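Hanging garments at Claltbridge: notes after the first months

25 November 2018 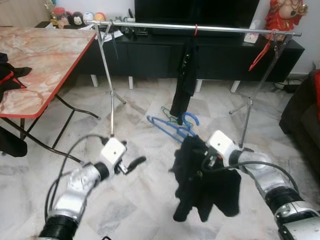 The returns desk at Claltbridge handled 1233 garments last week. Until June every one was picked up, shaken out, put on a hanger and railed by hand. The two-arm unit from Keritz now takes part of that work, mostly dark jackets and tops, which are the dullest to sort and the hardest to see properly at the end of a shift.

Cycle time is still poor. Lino Gentile can hang a shirt in 9 seconds. The unit needs far longer, and sleeves remain the main source of faults - the grippers close on two layers of cloth and the hanger won't go through. Dropped hangers come second. Someone has to pick them up, and that job didn't exist before.

The rota has changed more than the output. We had four people hanging; now we have 3, and Ilaria Orlandini has moved to checking seams and logging faults. She prefers it, though her grade hasn't been altered to match and I have raised this twice. Lino does less lifting but more waiting, and says the waiting tires him more.

Next job is the rail height. It was set for people and I want to try it lower before we touch the software again.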